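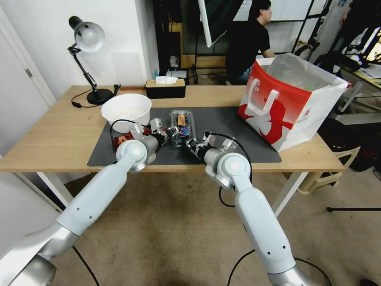 Both arms over the mat at the Prollex lab in Destville.

I spent Tuesday morning at the Potlow building with Iolanda Pimentel, whose group is studying how a two-armed robot learns to handle food. Nothing in the setup is fancy – a table, a gray mat, a white bowl, blueberries in a clear box and a red pile beside it.

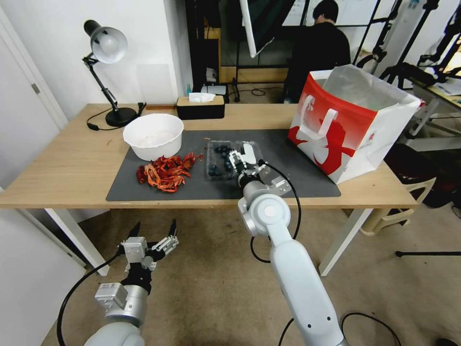

Method

Each policy is trained on 390 demonstrations, and every trial starts from a new layout. Aparecida Tavares, who runs the trials, scores grasping the box and reaching inside it separately. 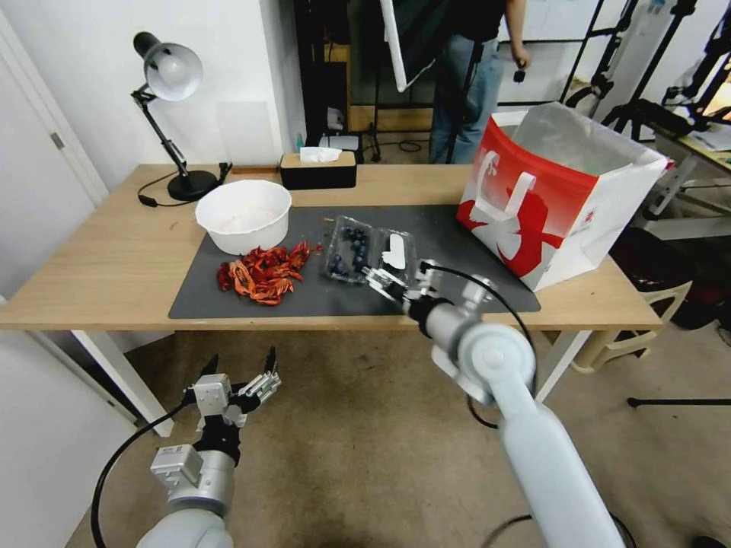
Earlier versions were given one score per trial, and Pimentel said that hid where the failures were. With the split scoring, the group found most errors came in the approach, before the fingers closed. Retraining on approach segments alone raised successful grasps from 20 to 49 in the same test set.

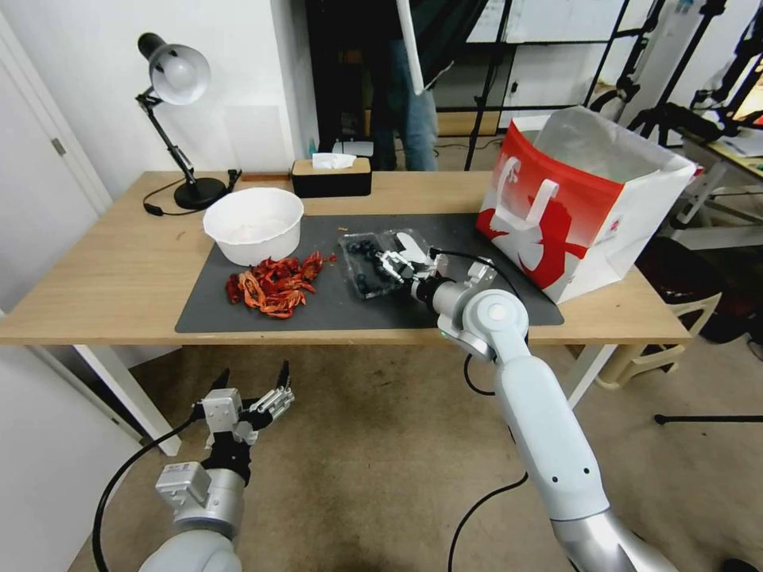
Right gripper over the blueberry box, left arm clear of the table.

The next tests move to the Barros site, with 2 new containers.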